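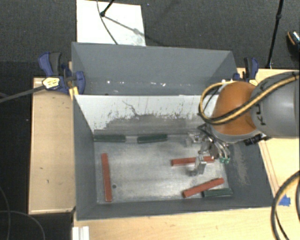
Grey bin with red and dark green blocks

Ticket 696 — Label printer skips every second label
Site: Triststead, packing room
Opened: 20th March
Status: waiting for customer

Customer message:
Since the move to the new network, our Mesby label printer prints one label, then feeds one blank, then prints again. The small green light stays on. We use the Cellton rolls, same as before. I already turned the printer off and on 4 times.

Reply from support:
Thank you for the clear explanation. Please hold the feed button until the light blinks two times, then let go. The printer will measure the gap between labels again. After this, please send me the label height from the driver settings.

Customer message:
I did the calibration. It fed three blank labels and stopped. The first 15 labels were good, then the blanks came back. Height in the driver is 774, but I do not know in which unit.

Reply from support:
The unit is dots. This value is too high for your roll — the correct one is 696. I think the driver was installed again during the move and it took the default size. Please change it on the Martens computer also, because both computers send jobs to the same queue.

Internal note:
Same default size problem was reported last July from another site. If the customer confirms, please add it to the driver page. Do not close before the second computer is checked.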